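3 min read

Plorstead is a desktop program for writing screenplays adapted from books. You load the source text on the left, write the script on the right, and link passages to scenes as you go. I used it from March on a feature script taken from a 240-page novel by Dezső Deák.

Import was the part I expected to go badly. The novel came in as 3,751 paragraphs, with chapter breaks in the right places and italics kept. Footnotes were dumped at the end of each chapter, and I moved those by hand.

Linking is what you pay for. Select a paragraph, press one key, and it attaches to the open scene. By the end of the second draft I had linked 2,068 of them, and the coverage report listed everything I had left out. My co-writer, Dezső Kelemen, found a dropped subplot that way, and we put part of it back in the third act.
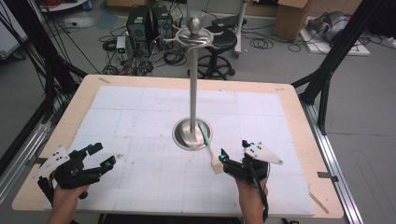
Stand and brush on the grid paper.

The script editor is weaker. Formatting is correct, but dual dialogue takes too many clicks and there is no revision color for locked pages. I exported to Kullent for the last polish — the export was clean apart from a few scene numbers.

Sharing works for up to 20 people. Comments show up quickly, though they can't be filtered by name. Brileck handles notes better, but it has no way to keep the book next to the script.

For an original screenplay I would skip it. For an adaptation of anything longer than a short story, I would buy it again and do the final formatting somewhere else.

Reviewed on version 4, Windows.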